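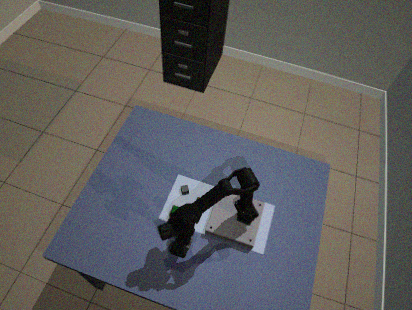

Page last changed: August

Section 10. Placing and levelling the Iser table

Read this section in full before moving the table.

1. Choose a firm, flat floor. Tiled floors are suitable.
2. Leave a gap of 59 cm between the table and any wall or cabinet.
3. Set the table on its legs. Two persons are required.
4. Turn each levelling foot until the top no longer rocks, then tighten the lock nut.
5. Place the mat on the tabletop before any equipment is set down.

Note: Tables supplied with the Hosby top are 33 mm thick and need the longer screws.

Caution: Do not drag the table across tiles. Do not lift it by the top.

Replacement feet are listed under part 295. Written requests should be addressed to Driss Fahmy, Drarnus Spares Office.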